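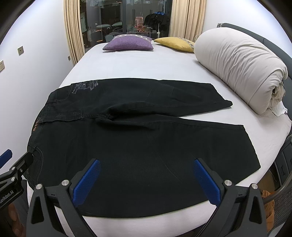 Projects >> Textiles and Home Studies >> Second Year Reports

Does Folding Method Matter? A Small Test of Claims About Jeans

The claim I set out to test is printed in plenty of housekeeping guides: fold your jeans the right way and you will save a third of your drawer space, stop the creases, and make the cloth last longer. I did not believe it when I picked the topic and I only believe a small part of it now. The trouble starts before the first fold. Most guides begin with a drawing of jeans as a tidy rectangle, legs stacked, waistband straight. A black pair laid on a bed over a pale fitted sheet doesn't look like that. The waistband curves, one leg sits wider than the other and runs off at a slant, and the cloth bunches into soft folds at the crotch where the seams meet. Any method that ignores the bunching is going to give a lump in the middle of the stack, whatever the drawing says.

Background

I read what I could find on folding, and it was mostly opinion. The guide our course uses, the Hanrahan household handbook, says that denim should be folded in thirds from the hem. A storage leaflet from Flerkmont says to roll it. Neither one says how it knows. The Flerkmont leaflet gives a space saving as a percentage with no mention of what was measured, what size of jeans, or what they were being compared with. I wrote to ask and got a second copy of the leaflet.

There is also a lot of talk about creases. The usual line is that rolling prevents them. I could find no test of this that a reader could repeat at home, so I decided to make one, with the understanding that it would be a rough one.

Methods

I compared three ways of folding:

Flat fold. Legs together, crotch point tucked in, then folded in half twice toward the waistband.

Thirds. Legs together, then folded from the hem in three parts, as in the Hanrahan handbook.

Roll. Legs together, then rolled tightly from the waistband down.

All folding was done on a bed. I tried a table first, but mine is too narrow and the legs hung over. A bed has its own problem. The mattress gives, so the bottom layer is never pulled as flat as the top one, and a fitted sheet moves with the cloth if you tug hard. I pushed the bedding to one end to make room and accepted the softness as part of the test. Most people fold on a bed anyway.

In all I made 60 folds, split evenly between the three methods. For each one I measured the length, width, and height of the finished bundle with a ruler and multiplied them. This treats every bundle as a box. A roll is not a box, and I come back to that.

For creases, I left the bundles in a drawer overnight, opened them out in the morning, and gave each a score from one to five by looking at it. I was the only judge. I knew which method I was looking at every time, and I expected rolling to do badly, so the crease scores should be read with that in mind.

Results

The flat fold averaged 3784 cubic centimeters. The thirds method came in 214 cubic centimeters smaller. That is a real difference on paper, but it is less than the gap between my own best and worst attempts with the same method. If I folded carelessly, thirds lost to a careful flat fold. I would not tell anyone to change their habits over it.

The roll measured close to 3000 cubic centimeters when I was strict about tightness. This looks like a win for Flerkmont until you put rolls in a drawer next to each other. The corners between them are wasted. When I filled the same drawer with each method in turn, it held the same number of pairs rolled as it did folded in thirds. The saving was in my ruler and nowhere else.

The crease scores came out nearly level. Folded pairs had a few sharp lines across the knee and thigh. Rolled pairs had more lines, but fainter ones. I gave the rolls slightly worse scores, and another person might well have done the opposite. On black denim faint creases are hard to see at all, and lint shows up far more. I had not planned for lint. On two mornings I caught myself scoring a pale streak as a crease and had to go back and brush it off.

What I did not test

I did not test whether folding makes jeans last longer. It would take years, and I had until February. I mention it because the Hanrahan handbook states it as fact, and I think a reader should ask how anyone would have found out.

I did not test stretch denim separately. I did not iron anything. I did not use a folding board, although the Jedon board was suggested to me in class. It is sized for shirts, and jeans legs stick out past the end.

Printed areas deserve a proper look by someone else. Several guides warn against folding across a print in case it cracks. That sounds sensible, but I found the same warning in the same words in three places, so I suspect it is one opinion copied twice.

Discussion

The part of the claim that held up is small. Tucking in the crotch point before folding made every flat bundle more even, and the stacks leaned less. It takes a second to do. In my first few attempts I skipped it, and those are the tallest bundles in the table.

The rest I would call unproven. The space saved depended on how hard I pulled, how tired I was, and which measurement I chose to report. If I had stopped at the ruler and never filled a drawer, I would have handed in a report saying that rolling is better, with a number to back it up. I think some of the leaflets were written that way.

If I did this again I would have someone else score the creases without knowing the method, use a firmer surface for half of the folds, and use more than one drawer. The drawer I used is shallow, and a deep one that lets rolls stand on end could change the result. The classmate project on suitcase packing, written up under the title Mestia, found rolls useful for filling gaps around shoes. That may be true. A suitcase has gaps and a drawer of jeans mostly doesn't.

Contact the department | Copyright Textiles and Home Studies, student work | Back to top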